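22 September 2025

In before eight. The lab was cold because the heating is still on the summer schedule. Made coffee, read through yesterday's logs, and found that the second half of the night training run had finished without crashing, so I had a new checkpoint to work with by nine.

I should write down where the method stands, since I didn't do it last week and I keep telling Patricio I will.

The question we are testing is small. When you train a two-arm policy from human demonstrations, you normally cut every demonstration to the same format and feed it all in, good parts and bad parts together. Our demonstrations come from three of us driving the arms by hand, and each of us hesitates in different spots. Macarena pauses before she closes a gripper. I pause after. Patricio doesn't pause much but he makes extra small corrections with the wrist. The policy learns all of it. It will stop above an object for no reason, and then it stays stopped, because in the data a still arm is usually followed by a still arm.

So the method, which we have been calling Mornia since May, relabels the still parts. A short model goes over each demonstration first and marks every moment as moving toward contact, in contact, or waiting. The waiting parts are kept only when the other arm is doing something. If both arms are waiting, those steps are thrown out. That is the whole idea. Macarena thinks it is too simple to need a name. I like having a name because it goes in the folder titles.

The baseline is the same network, same number of training steps, all the data left in. We have 300 demonstrations of the sausage task. A set of 47 starting layouts is held out and written down on cards, so that both versions get tested on the same starts. I set each one up by hand, and it takes longer than the robot does.

Morning was the baseline. I ran it through the first part of the cards. It is not a bad policy. It goes for the right things in the right order most of the time. But the freezing is there, exactly as before. On one card the left arm came down to the tray, stopped a little above the sausage, and stayed until the timeout. On the next card it did the same thing and then came unstuck by itself near the end. I marked the first as a failure and the second as a success with a note. The scoring sheet has no space for "success but annoying," and I think it should. If we only report final success, half of what the method is supposed to fix will not show up in the table.

I talked to Macarena about that before lunch. She wants to report time spent with both arms still, as a second number next to success. It comes straight out of the joint logs and nobody has to judge anything. She wrote the script while I was eating. It found one bug right away: when the arms hold position under load there is a small shake in the wrist reading, and the script counted it as motion. She put in a threshold. We argued a little over what the threshold should be and she picked it by looking at a recording of the arms doing nothing, which I think is fair.

Patricio came by with the revised gripper pads from Cillska. They are softer than the last set. I did not put them on. If I change the pads in the middle of the comparison I have to start over, and I told him so. He said he knew, he was only dropping them off. They are in the second drawer, in the bag with the spare screws.

He also brought up Yáñez again. That is the group we share the compute with, and they want our nodes for the end of the month. I said they could have them after the second seed finishes. I still need 3 seeds for each version and I have two for the baseline and one for ours. A single good run proves very little. Last spring we got excited over one seed and had to take it all back in group meeting, and I would like not to do that again.

After lunch I switched to the Mornia checkpoint and started the cards over from the beginning. I reset the arms to home between every trial and checked the camera calibration once, at the start. It was fine. I turned off the overhead light nearest the window, the same as in the morning.

The first several went well. The difference was easy to see without any script. The left arm does not hang over the tray. It comes down, closes, lifts, and the right arm is already on its way. In the baseline the two arms mostly take turns, and I had assumed that was how we demonstrated it. I went back and looked at some of our recordings and we do take turns, but the gaps between turns are short. The baseline stretches them.

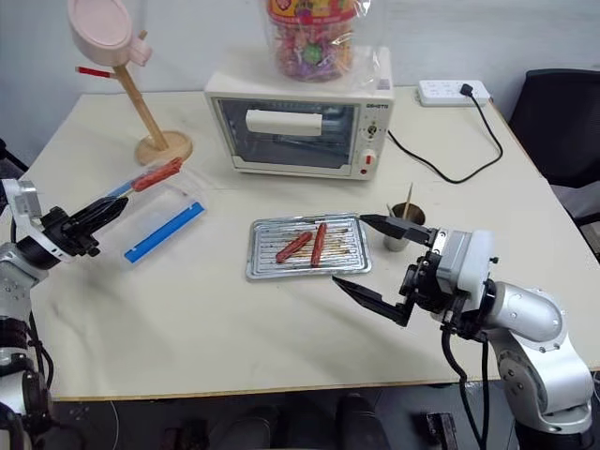
The right arm is where I have doubts. With the waiting steps cut out, it sometimes gets going too early. On two of the cards it headed for the skewers while the left was still busy over the container, and the arms came closer together than I like. They did not touch. The safety stop is set wide enough that it would have caught it, but I wrote both down. My guess is that some of the steps we throw out were not idle at all. When I drive the arms I wait on purpose, to see whether the sausage is going to slip off the skewer. Both arms are still, so the labeling model calls it waiting and out it goes. But I was looking, and the looking mattered. The policy never sees that part now.

Macarena's answer is that if the looking matters, the camera images just before and after should carry the information. Maybe. I would like to test it properly. The easy version is to keep a short piece of each both-arms-waiting stretch, a fixed length, and throw out only what is past it. That gives us a third version to train, and with seeds it is three more runs, so the Yáñez people will not be happy with me.

One thing I got wrong today: I set up card nineteen with the tray turned the wrong way, and only noticed after the trial was over. I repeated it and threw the first result out. I wrote the reason on the sheet so it doesn't look like I was picking results. I should tape the tray outline onto the cards at full size. I have said this before.

I got through fewer cards than planned in the afternoon. The real sausages get soft from being gripped over and over, and a soft one tears when the skewer goes in at an angle. I swap them after every few trials and record the swap. We tried silicone ones at the start of the project and the skewer would not go through them cleanly, so we went back to food. The fridge in the kitchen has a shelf with our label on it now, after the misunderstanding with the people at Zosholm down the hall, who thought they were for everyone.

Read for a while at the end of the day. Macarena had left a paper from 1979 on my desk, on pauses in human hand movements. The authors split pauses into ones where the person is planning and ones where the person is checking. It is a small study and the tasks are nothing like ours, pegs and blocks mostly, but the split is the one I was trying to describe to her. I put a sticky note on the page and left it back on her chair.

I have not run the totals yet. I don't want to look at them until both versions are through all the cards, and I asked Macarena not to run her script on today's logs either. She said fine, but she was smiling, so she may have done it already.

For tomorrow: finish the Mornia cards, then the rest of the baseline. Start the fixed-length version training overnight if the node is free. Move the trial notes from paper to the shared sheet. Buy more sausages, the same kind - the other store's are thicker. Email Patricio about the date for the pads.

Left at seven. Arms powered down, parked at home.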